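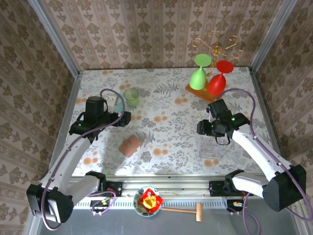
Doneo opens home textile repair service in Sirkar

Press release, February

The household goods company Doneo opens this month a repair service for home textiles in its shop in Sirkar. Customers can bring tablecloths, curtains, bed covers and cushion covers, also when these were bought in another shop.

The service was tested during the autumn in the Nulik branch. In this time the sewing room received 475 pieces, and 54 of them could not be repaired. The most common work was new hems, followed by small burn holes and torn corners.

In Sirkar the repairs are made by the sewing workshop Thampi, which has worked with Doneo on made-to-measure curtains for several years. Simple repairs are ready in one week. For printed fabrics the workshop keeps remnants of 31 older patterns, so that a patch can follow the flowers or leaves of the original cloth as well as possible. An exact match of colour cannot be promised when the cloth has been washed many times.

The first 50 customers receive the hemming of one tablecloth free of charge. Textiles must be washed before they are handed in. Leather and carpets are not accepted.

The repair desk is on the ground floor, next to the fabric department, and is open from 10 a.m. during the normal hours of the shop.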